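Speaker notes, kitchen table talk, Aug 3, 2021

Okay, start with the cloth. Everybody asks about the cloth. It's the fern one, grey-green leaves and little peachy flowers, and I put it down before I touch a single vegetable. Green basket goes up the back, out of the way of my elbows. Then it's greens, one bit at a time, have a look, keep or compost.

Say the thing about stalks here — the white end tells you more than the leaf does. If it bends like rubber, soup.

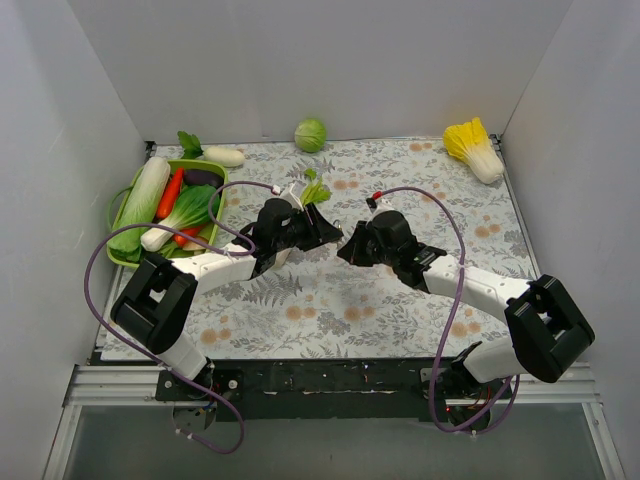

Gebhard Zaugg reckons you should wash the lot first and sort afterwards, and he'll keep saying so until someone gives him the microphone. Let him have two minutes, no more. My answer: wet leaves stick together and you miss the slimy ones. Ask for hands up, washers and sorters. (In June it was 39 sorters and five washers, poor Gebhard.)

Next bit, patterns. I love a busy print in a work area, I really do! Ferns, roses, those round orange berries. A plain white surface shows every crumb and I end up wiping when I should be sorting. Slow down here, I always rush this part.

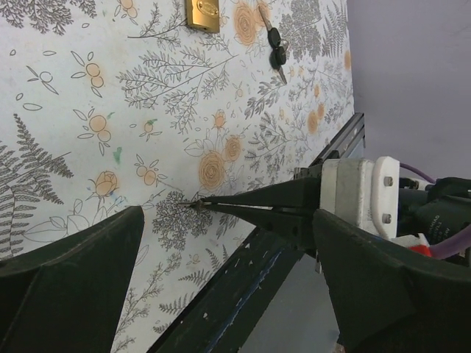
Then keys. Mine used to live in the fruit bowl, under the mandarins, and I'd be late for everything. Pick a spot you can see from where you work and hang them there, both on the one ring. Verena Moser has asked me to mention spares, so mention spares.

Finish with the basket again. Colour matters, get a bright one. Questions, then tea.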